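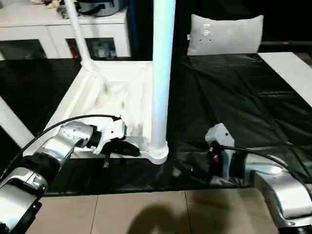
Progress report, Canow household chores project
April
By Cecilia Antwi

Since the last report we moved from folding cloths to handling furniture with poles and legs. The present chore is a floor-lamp stand, which the left gripper must hold by its flat white leg, near the upright pole. The right arm is meant to help with turning.

We made nine trials. Three were completed with no help from a person. In three the fingers slipped on the smooth plastic, and in the other three our operator stopped the arm before it pushed the stand too far.

My opinion is that the machine is not yet ready for a home. It is slow, and it needs a clear table. For the next period we ask Quansah to keep the budget as agreed, so we can test softer finger pads.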